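Dos brazos y una bolsa: el proyecto bimanual de Luik

La manipulación de envases flexibles sigue siendo un problema incómodo para la robótica de servicio. Una caja tiene aristas y una botella tiene eje; una bolsa metalizada se pliega, refleja la luz y cambia de geometría en cuanto se toca. Con ese material trabaja desde noviembre el taller de automatización de la escuela técnica Luik, dentro de la asignatura de proyecto de último curso.

El grupo, de cinco estudiantes, parte de un planteamiento sencillo: dos brazos articulados enfrentados sobre una mesa, pinzas paralelas y control por imitación. Un operador guía los movimientos, el sistema registra posiciones articulares y vídeo, y una red entrenada con esos datos intenta reproducir la secuencia. El conjunto acumulaba 386 demostraciones al cierre de esta edición. El registro se hace a 30 Hz con Vivenine, un programa escrito por la promoción anterior y reformado casi por completo este año.

La tutora, Ülle Toom, insistió en que la primera tarea obligara a usar ambos brazos a la vez. «Si una sola pinza puede resolverlo, el segundo brazo acaba de adorno y los datos no enseñan coordinación», explica. De ahí la bolsa, sujeta por un lado y por el otro, con el plato esperando sobre el tapete. 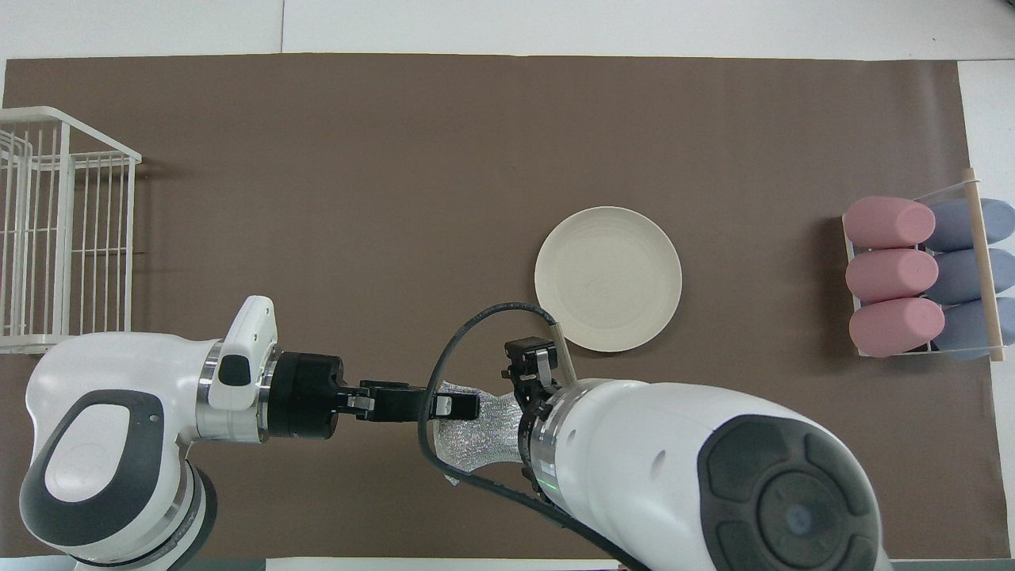 Núm. 5 · Julio de 2023

El agarre lateral fija dos puntos del envase y deja libre la zona central. La dificultad está en la tensión. Si las pinzas se separan demasiado, el material resbala o se rasga; si se acercan, el pliegue se cierra y la estimación visual pierde el contorno. Los estudiantes limitaron primero la velocidad relativa entre muñecas y después añadieron un umbral de corriente en los motores de cada pinza. La segunda medida redujo los deslizamientos. La primera alargó la secuencia y se ha mantenido solo en la fase de aproximación.

Otro frente es el cableado. El cable de la pinza describe un arco amplio por encima de la zona de trabajo y en ciertas posturas tapa parte del envase. El grupo ha ensayado dos recorridos alternativos pegados al antebrazo, ambos descartados por falta de holgura en el giro de la muñeca. Queda pendiente una guía impresa.

Los brazos llegaron en cesión de Grevo, y el taller Ostarik mecanizó las placas de fijación a la mesa. El presupuesto propio fue de 3000 euros, consumidos en su mayor parte por el ordenador de entrenamiento y las cámaras.

El próximo bloque de trabajo prevé variar la posición inicial del plato y repetir la toma de datos con otra iluminación. La memoria técnica incluirá las demostraciones fallidas, etiquetadas por tipo de error.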